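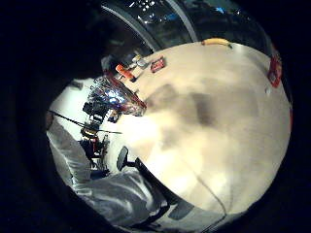
Garnell's repair evenings are back, and they're moving to a bigger room

2 Feb 2022

Good news for anyone in Garnell with a dead toaster in the closet: the repair evenings return this month, and they have a new home on the ground floor of the old Pagano shoe store on Uvton Street. The doors open at 5 p.m. and the last item is taken in at 8. Entry is free, and so is the fixing, though you pay for any parts.

The evenings began in the back of the Modero branch library, where people lined up between the cookbooks and the large-print mysteries with lamps under their arms. It was cozy, and it was also far too small. By last fall the line went out the door and past the bike racks, and a few people gave up and took their broken things home again. The Pagano building has space for proper waiting chairs, a coffee corner and (hooray!) enough outlets that the sewing machines and the soldering irons can run at the same time without tripping a breaker.

And what a range of things comes through. Last year's logbook has 300 items in it, from hair dryers and zippers to a cuckoo clock that had been silent since its owner moved here from Modero. Lamps were the most common by a mile, followed by vacuum cleaners and anything with a cord that a dog had found interesting. The cuckoo clock works again, by the way, and is apparently very loud.

Of everything brought in, 51 items couldn't be saved. Most of those had a cracked plastic part that no one sells anymore, or a battery glued in so tightly that getting it out would have wrecked the rest. Even then the visit can be worth it. The fixers will show you what went wrong, and if you leave the item behind, they'll strip it for screws, springs and switches that end up in somebody else's radio.

If you haven't been before, the way it works is simple. You sit down with the person doing the repair and watch, or help if you like. Plenty of people who came in with a wobbly chair last year are now gluing chairs for others, and the mending table has turned into a small sewing class all by itself. Kids are very welcome, and there will be a take-apart corner for them with old keyboards and clocks.

The new room also means new kinds of repair. Bikes can come in for the first time, thanks to the wide loading door at the back, and there will be a knife and scissor sharpening spot near the entrance. Microwaves and gas appliances are still off the list for safety reasons, and so are phones with swollen batteries. Please take those to the hazardous waste counter at the county yard.

The move was paid for by a bake sale and a rummage sale in the Modero parking lot, which together brought in $2,305. The money has gone into shelves, two good work lights, a first aid kit and a long-wished-for drill press. There's a little left over for fuses and thread.

A few practical notes. Bring one item per visit, clean please, along with its cord, charger and any pieces that have fallen off. Clothes should be washed. Parking is behind the building, and the Uvton bus stops across the street. Anyone who would like to help out can come half an hour early, and that includes people who can't fix a thing but make decent coffee.

The February dates are posted in the store window and at the library desk.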